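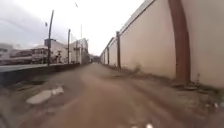 Running a Charity Fun Run as a Class Project: Report on the Killcombe Run for Kids

Event Management, Term 4 group report
Group members: Frauke Kröger, Dwight Cormier, Omid Ebrahimi, Zoila Restrepo
Supervising teacher: Edeltraud Engelhardt

1. Background

Our group was asked to plan and run a community fundraising event and report on how it went. We chose a fun run and walk in Killcombe, held on a weekend morning in November. The money raised went to the Prenis After-School Club, which runs homework help, sport and holiday activities for children in primary school. Frauke used to attend the club and already knew the staff, so it was easy to arrange a first meeting.

The club told us it needed money for its bus. The bus takes children to swimming and to away games, and the club pays for fuel and registration out of donations. We agreed that everything left over after costs would go to the bus.

2. Planning

We met every Tuesday at lunch. At the first meeting we divided the work. Frauke dealt with the club and the council. Dwight looked after the course and the marshals. Omid built the sign-up form and kept the budget. Zoila looked after sponsors, posters and the social media page.

We started with two distances, 4 km and 10 km. After talking to the council we dropped the longer one. It would have crossed a main road, and the traffic plan for that was more than we could organise in one term. The 4 km course started and finished at the Killcombe oval and could be walked with a pram, although Dwight noted that the stretch behind the grandstand was bumpy.

The council booking form took longer than we had allowed. It asked for a site map, a first aid plan and proof of insurance. The school's insurance covered students but not members of the public, and Ms Engelhardt had to ask the front office to arrange extra cover. We lost two weeks waiting for this and could not put up posters in that time.

3. Sponsors

Zoila wrote to local businesses and then visited the ones that had not replied. Visiting worked much better than email. Massawe Tyres gave us $1000, which was our largest single sponsorship and paid for the race bibs, the extra insurance and the portable toilets. Pritia Bakery supplied rolls and fruit for the finish area. In return we put both names on the bibs and the posters and thanked them over the loudspeaker.

One other business offered prizes but pulled out the week before. We had already printed its name on some of the posters and had to cover it with stickers. Next time we would wait for written confirmation before printing.

4. Entries

Entry was $15 for adults and $5 for children. We had 228 people registered by the time entries closed, and 213 of them collected a bib on the day. Most of the entries came in during the last week. This made it hard to order food, and Omid changed the order with the bakery twice.

Several families told us they found the form confusing because each child had to be entered separately. Omid fixed this partway through by adding a family option, but people who had already signed up did not get the benefit of it.

5. The day

We arrived at 5.30 am to set up. The marquee took the longest. Bib collection opened at 7 am and the run started at 8 am, a few minutes late because of the queue at the table. We had sorted the bibs by number and people did not know their numbers. Sorting them by surname would have been quicker.

Marshals stood at each turn. One group of walkers missed the turn at the creek and came back the way they had gone out, so they did a shorter course. They did not seem to mind. First aid treated a grazed knee and a wasp sting.

The sausage sizzle sold out by 9.30 am. We could have sold more.

6. Money

After costs we gave the club all the entry money that was left, plus the takings from the sizzle. The final amount was checked by Ms Engelhardt and is in the budget sheet attached to this report. Our highest cost was the toilets, followed by the insurance.

7. What we would change

Book the ground and sort out the insurance before doing anything else.
Offer a family entry from the start.
Set an earlier price that goes up in the last fortnight, to bring entries forward.
Put two marshals and a large arrow at the creek.
Order more sausages and bread.
Give the person doing the budget a helper in the final week.

8. Handover

The club has asked whether the school would run the event again next year. Our planning folder, with the council forms, the course map and the sponsor contact list, has been left with Ms Engelhardt for the next class. Zoila has offered to come back and speak to them about sponsorship.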